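Rornthorpe Residents' Forum > Shared Facilities > Hobby Room
Thread: Storage of small items on the marble-patterned table

Hanne Hirvonen
Members are asked to note that the storage boxes in the hobby room are to be closed with their own lids at the end of each booking. On several evenings in January the lids were found stacked beneath the sink, and 147 seed packets had to be sorted again by hand. Spray bottles should be returned to the Grincombe cupboard.

L_Kofler
I support the first point. I would, however, question the second. The Grincombe cupboard is locked after 6 pm, and those of us with evening bookings have no key. Might bottles be kept in the boxes instead?

Ritva Peltonen
With respect to Mr Kofler, bottles should not be kept in the boxes. Labels were spoiled by a leak last year and 200 had to be reprinted at the group's expense.

L_Kofler
The leak came from a bottle with a damaged trigger, as was recorded at the time. A bottle in good order, stored upright, presents no difficulty. I do not consider one incident sufficient grounds for a general rule.

Ritva Peltonen
I was present and I do not recall the trigger being damaged. The labels remain my principal concern.

heikki.makela
May I ask which lids belong to which boxes? The Pakzad lids will sit on the Jaller boxes but do not clip down at the corners. I have twice carried a box by its lid and regretted it.

Hanne Hirvonen
Mr Mäkelä is correct. The Jaller lids have a square rim and the Pakzad lids a rounded one. Boxes should in any case be lifted from the base. Members who are unsure may leave the lid beside its box -- it will be matched the following morning.

M. Riihimäki
Could the test tube rack also be addressed? It is used for seed samples and is regularly moved to the windowsill, where the samples become too warm. I would ask that it stay on the table.

L_Kofler
Agreed as to the rack. On the bottles I maintain my position and request that a second key be cut.

Hanne Hirvonen
The request for a key has been passed on. Until a reply is received, evening users may leave bottles on the table -- upright, please.
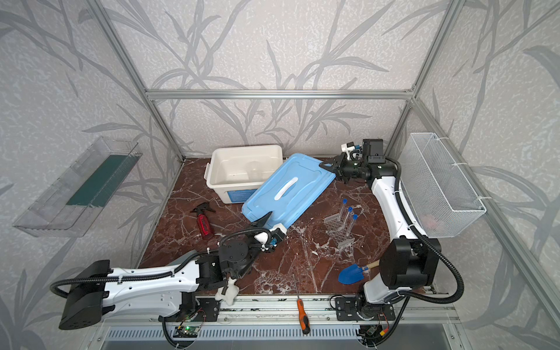 Hobby room table: storage box with blue lid, red spray bottle, tube rack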